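Chapter 6
Letting Go of the Pen: Grasp, Carry, Release
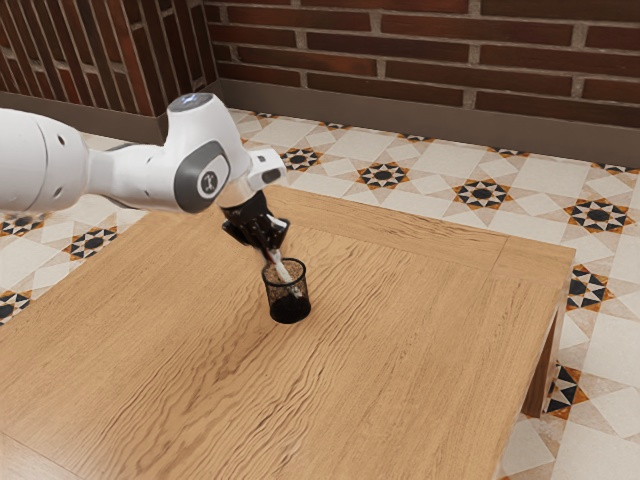
Vandana Joshi maintains that letting go is harder than picking up, and that anyone who says otherwise has never watched a gripper open two inches too early. She said this to a room of people who had spent the evening getting their grippers to close, and it was not well received. She was right, and the rest of this chapter is more or less a long way of agreeing with her.

In Chapter 5 you bolted the arm down, or clamped it, or did whatever your landlord allows. You also built a copy of it in simulation, and you may have wondered why you bothered when the one on the bench was right there. The reason arrives now. A marker going into a mesh pen cup looks like the dullest job in the world. It asks the arm to hold a thin stick at a slant, get the low end over a rim, lower it without leaning on the side, and open two fingers without flicking the cup onto the floor. In simulation the cup goes back on the table when you press reset. In the workshop you go and get it.

Hemant Dhillon built his first version in a shared shop, on a bench he split with a man restoring a canoe. He ran the drop 1,000 times in simulation and failed on 87 of them, which pleased him enormously. Then he ran it on the real arm and missed 17 in a row. The cup in his model had been a solid cylinder. The cup on the bench was mesh, and the tip of the marker found every hole in it.

His notes from that month are reprinted at the end of the chapter, with the language cleaned up.

What you will need

The arm and parallel gripper from Chapter 5.
One marker, brush or dowel you don't care about. Skada sells a bag of blank dowels that works well. So does a pencil.
One pen cup with a flat bottom. Mesh is fine once you have read Section 6.3.
A table that doesn't rock. If yours rocks, fold some cardboard and tell no one.

What you will do

Section 6.1 covers where to grab a stick, and why the middle is a popular mistake. Section 6.2 deals with the tilt – how much is useful, how much is showing off. Section 6.3 is about rims and walls, and gives you a better cup model than Hemant's. Section 6.4 gets to the release itself, including how far to back off before the wrist turns.

Before you start, set your gripper speed to the slowest value it will accept. You can raise it in Section 6.4, when you have something to be proud of.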